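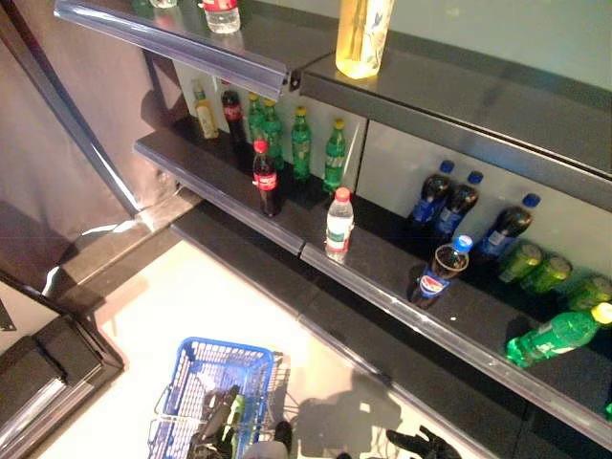
Notas para la charla. Bloque 2: «La cesta que no quería soltarse»

Duración prevista: 16 minutos con preguntas. Beber agua antes. Ir despacio en la parte del registro, que la última vez me aceleré y perdí a media sala.

Entrada

Buenos días otra vez. Os había prometido una avería y os traigo una de las buenas, de las que te tienen una semana sin dormir y luego quieres contar a todo el mundo.

Contexto rápido para quien no estuvo en el primer bloque: en Nasudska trabajamos con un robot de dos brazos que repone y recoge bebidas en una estantería de tienda. Botellas de refresco, agua, latas, y una cesta de la compra azul de las de toda la vida. La tarea suena sencillísima: coger la cesta con las dos manos, levantarla, llevarla, dejarla en el suelo y soltar. (Pausa. Siempre hay alguien que se ríe con «y soltar».)

Pues lo que falló fue soltar.

Qué pasó

Miércoles, última hora de la tarde. Aqeel Durrani al mando, yo en la mesa de al lado con el portátil. El robot baja la cesta, la apoya, manda abrir las dos manos. La derecha abre. La izquierda dice que ha abierto, y sigue agarrada al borde y al asa.

Contar esto despacio: el software cree que tiene las manos libres. Así que sube los brazos para volver a la posición de reposo, y la cesta sube con el izquierdo, torcida, con dos botellas dentro rodando hacia la esquina. Aqeel pulsó la parada de emergencia. No hubo heridos ni nada roto, pero el borde de la cesta se quedó a un palmo de la balda.

Decir claramente: la parada funcionó, y funcionó porque había una persona con la mano encima. Esto lo retomo al final.

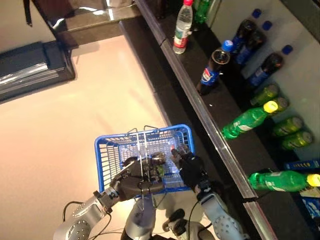
El asa, el asa, el asa

Lo primero que pensamos fue en el motor de la mano. Lógico, ¿no? Wing-sze Yau desmontó los dedos uno por uno y estaban perfectos. Luego culpamos al cable. También perfecto. Yo estaba convencidísima de que era el cable, me aposté una cena y la pagué.

La pista la encontró Ngan-ling Tsang leyendo el registro: 1.215 ciclos de agarre y soltado, y en todos la orden de abrir terminaba por tiempo. ¡Por tiempo! El controlador esperaba un plazo fijo y daba la mano por abierta, sin mirar la posición de los dedos. Mientras los dedos se movían libres, daba igual. Pero el asa de alambre es fina, se mueve, y si un dedo cierra por dentro del asa y otro por fuera, al abrir se enganchan. El motor empuja, salta el límite de corriente, se para a medio camino y el plazo se cumple igual.

O sea que llevábamos meses con una comprobación que no comprobaba nada. (Aquí dejar que respire. Si alguien asiente con cara de dolor, saludarle.)

Demostración con las manos: agarrar el asa de la cesta con el índice por dentro y el corazón por fuera, intentar abrir. Se ve enseguida. Llevar la cesta a la tarima ANTES de empezar.

Lo que cambiamos

Fueron 3 cambios y los cuento en el orden en que los hicimos, que no es el orden en que había que hacerlos.

Uno. La mano ya no se da por abierta hasta que los codificadores de todos los dedos lo confirman. Si no llegan, el brazo se queda quieto y avisa. Parece obvio. Lo es.

Dos. Después de soltar, el brazo sube muy poco y mide la fuerza en la muñeca. Si pesa, algo sigue colgando. Esta idea es de Sirkka Ahonen y me encanta, porque no depende de que los dedos digan la verdad.

Tres. El agarre. Planificamos el contacto sobre el borde y dejamos el asa fuera siempre que se puede. Con el asa de pie es más difícil y todavía nos sale regular. No esconderlo si preguntan.

Resultado: casi 2 segundos más por cada soltado. Aurélien Leblanc puso mala cara con el tiempo de ciclo y tenía razón en ponerla; lo estamos recortando en la bajada, que iba sobrada.

La parte de seguridad

Mirar a la sala, no a la pantalla.

La cesta pesa poco y las botellas también. Pero un brazo que se mueve creyendo que no lleva nada calcula mal todo lo demás: el espacio que ocupa, la velocidad permitida, la distancia a la estantería y a quien esté al lado. El límite de velocidad con carga no se activó en ningún momento, porque para el sistema no había carga. Eso es lo que me quitó el sueño.

Desde entonces, el estado «mano vacía» es para nosotros una señal de seguridad y se revisa como tal, con pruebas de enganche provocado antes de cada versión. Atamos el asa a un dedo con un cordel y comprobamos que el robot se niega a moverse. ¡Es mi prueba favorita!

Preguntas que suelen caer

¿Por qué no quitar el asa? Las cestas de tienda tienen asa. Si la quitamos, resolvemos otro problema.

¿Se habría visto en simulación? En la nuestra no: el asa era un cuerpo rígido. Ya no lo es.

¿Y si se atasca con gente cerca? Se para, mantiene el agarre y espera a una persona. No reintenta solo.

Si sobra tiempo, enseñar la curva de corriente del dedo índice. Si no sobra, dar paso a Wing-sze y dejarle el mando del proyector, que la otra vez me lo llevé en el bolsillo.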